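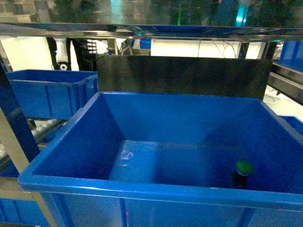 Brotuto, the supplier of storage for small shops and workrooms, opens this month its new packing room in Silley. The room was planned for orders of small goods, and each order is collected in an open blue bin before it goes to the packing table. Even one little bottle with a green cap gets a bin of its own, so the goods of two customers never lie together. The bins have a wide rim and high walls, and they stand in rows on the shelves, where the staff can look into them from above.

Until now the orders were put together in cardboard boxes on the floor of the old store in Aranda. The boxes became soft after some weeks and it was not easy to keep them clean. In the new room there are 70 bins, and an emptied bin is wiped and goes back to its place on the shelf before the next order begins. 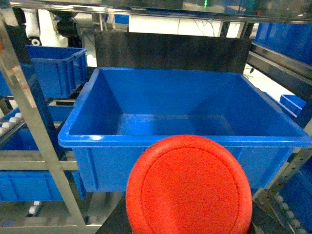
Carnasow, which sends its orders through the Silley room since January, remarks that wrong items were its most frequent complaint before the change, and that it would now like to have deeper bins for its tall bottles as well. Brotuto has taken up this wish and will test a deeper model in the spring.

The shelves can be rented together with the bins, or the bins can be ordered alone, in sets of five. A set can be mixed from long and short bins — please write the wished number of each on the order form.
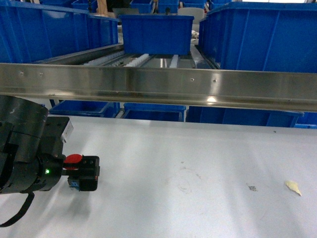

Visits and contact

The packing room can be visited by trade customers in the mornings until 11 o'clock. Groups should have no more than 18 persons and are asked to announce themselves one week before. Samples of the bins can be taken along for a trial of two weeks — a deposit is required. For questions about delivery, please contact the Brotuto office in Silley and give the order code 1816.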